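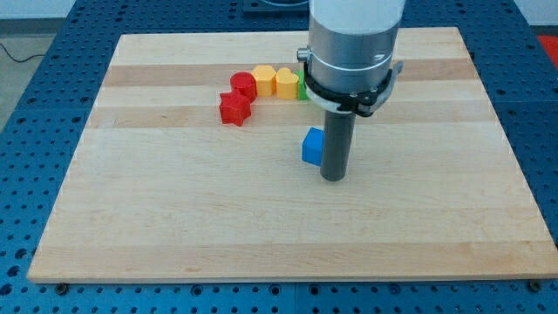 Can a robot arm put away a toddler's blocks yet, or is that still years off? I run a small after-school room and cleanup eats up to 29 minutes at the end of the day. What I keep seeing online is an arm over a clean board with a few plastic shapes on it, a blue cube, a red star, a yellow heart and so on, all standing in the open where it can get at them. My floor has 200 pieces on it, plus socks. Is there anything I could buy that sorts them into bins? I don't need it to be fast -- it could run after we lock up.
Afroza Abeysekara
February 17, 2020

Dreswood
Short answer, no. I work in a shop that has one arm loading parts into a press. It does that well because the parts come down a chute facing the same way every time. When we changed the part, it took two of us most of a week to get it going again. Your blocks land in a heap, under a chair, on top of each other. Finding one piece in a heap and getting hold of it without knocking the rest around is a hard job for a machine.
There are research groups working on it and some of them get decent results on a table. A floor with furniture is another matter. You would also need it to move around the room, and then you're paying for a base as well as an arm.
What I would do is put a big drawstring mat down before the kids come in. Pull the string and everything is in one bag. You can sort it once a month, or not at all.

Plidgate
robot vacuum lol. it will find the socks for you

Hettiarachchi
Agree with Dreswood on the arm. If sorting is what takes the time, try fewer bins. We went from nine to three at our library and the kids do most of it themselves now -- big stuff, small stuff, soft stuff.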